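3.2 Building sequence of the north range

The north range at Wallin was long treated as a single build. Our survey found two. The lower courses are laid in squared blocks with narrow joints, while the upper wall is rubble set in a coarser mortar, and the change runs level along the full length of the range. Three of the window openings cut through this line and must belong to the second build or later – their sills rest on reused door jambs.
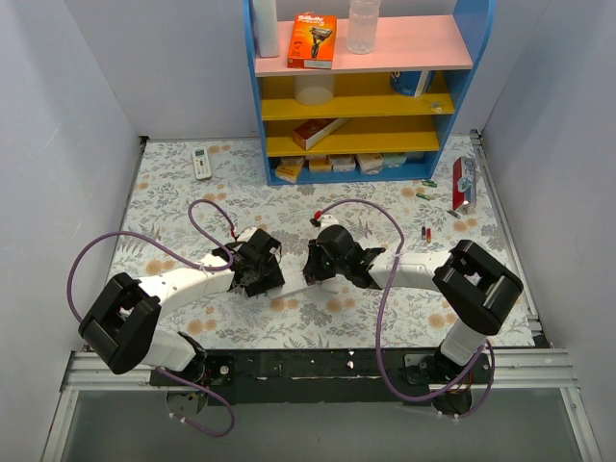 Figure 3. Shelving unit with bottles and other containers.

Buppha Kamolrat has argued that the level change marks a pause of one season only, and that the poorer stonework above it shows a switch of quarry and says nothing about a lack of funds. The mortar samples do not settle the matter. Of the 18 taken, most came from joints that had been repointed, and the rest were too weathered to compare.

We keep the two-build reading for now. The roof scar on the east gable sits well below the present wall top, so a finished roof must have stood at the lower height for a time. The same pattern is known from the gatehouse at Purov.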